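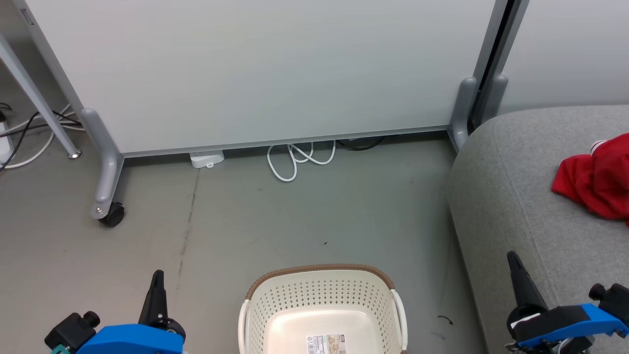

Issue 126, page 22

The Waiting Branch

I wrote the bit that decides when the laundry is finished. People never ask about that bit. They want to know how the arm finds a sleeve, or how it tells red cloth from a grey sofa, and that's all lovely and was done by people with better chairs than mine. My part came last. Is there anything left to pick up? If yes, go round again, and if no, stop and say so.

I thought it would take me a fortnight. That was in the spring, when we were all still at Dremby and the planner was called Stumier (after a cheese, I was told, though I've never found the cheese).

The first week it stopped too early. It would look at the sofa once, miss whatever had slid down the back, and announce it was done with the confidence of a teenager who's been asked to tidy up. So I gave it a memory — a tally of everything it had seen, each thing with a number for how sure it was — and told it not to finish until the doubtful ones had been looked at twice. After that it stopped too late. Then there was a glorious Monday when it was right all day, and I went home on the early bus and bought myself a pie.

On the Tuesday it put the last thing in the basket, checked the sofa, checked the floor, and didn't stop. It didn't go round again either. It had gone into a branch of the tree I'd labelled WAIT, which I'd put in months before for when the network dropped out, and the network was fine. The arms held still. The tally said nothing left. I opened the log and line 3248 said: holding, one item expected.

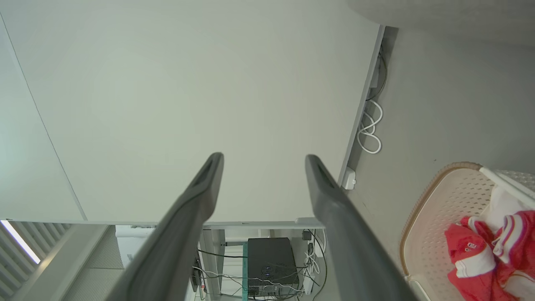

It's your decay rate, said a voice over the partition, without looking up, the way you'd tell somebody their shoelace was undone. Old sightings weren't fading fast enough, so the planner was hanging on to a thing that had been on the sofa and gone in the basket ages ago. Bound to be that. Go and halve it.

I halved it. I halved it again! I ran the whole recording back through the simulator with the decay so steep that the poor thing could hardly remember the start of its own reach, and still, at the end, holding, one item expected. I asked for the item's position and got a perfectly sensible spot at the end of the sofa. I asked when it had last been seen and the field was blank. It had never been seen. You can't make a belief about a thing you've never seen, not in my code, there's no function for it.

So of course I stayed late. I made tea, and I went through every place that could write to that list, and there were only two, and I put a print statement in both. Neither of them fired. I left the planner running in its WAIT branch and sat and ate the cold half of the pie. Quite companionable, in a way. It updated its log once a second, and after a while I noticed I was reading it as you'd read somebody's face at a station.

At 1515 seconds it timed out and wrote: finished. I wrote down what I'd seen in the tracker, and filed it under low priority, as I didn't want to be laughed at.

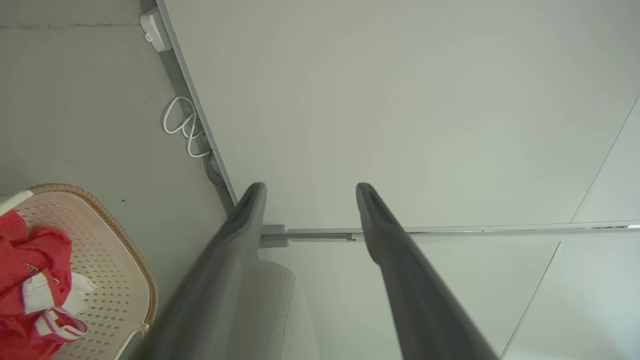
Somebody at Clarton had answered by the morning. Can't reproduce, the reply went, but would the reporter please stop leaving the perception node off between runs, as it makes the logs very hard to follow.

I hadn't left it off. I went and checked, twice, with my coat still on. The node was up, the cameras were up, and the list of items was as empty as you like. I typed back something polite.

Then Westerberg bought the lot of us, and Stumier was to be swapped for their own planner, a big tidy thing with proper documentation and no WAIT branch anywhere in it. I was asked to close all my tickets. I closed the one about the gripper limits and the one about the log colours, and then I had the odd one open for most of an afternoon.

What I did in the end was a bit daft. I started the old build one last time, let it do the job right through, and when it came to the end and said it was holding, I took off my scarf and put it on the end of the sofa.

The log gave it a number. Confidence very high, first sighting, matched to existing item. The arm went over and fetched it, and put it in with the rest, and about a second later the planner said finished and dropped out of the tree.

I marked the ticket resolved. Under cause I put "missing input", and then I went to get my scarf out of the basket.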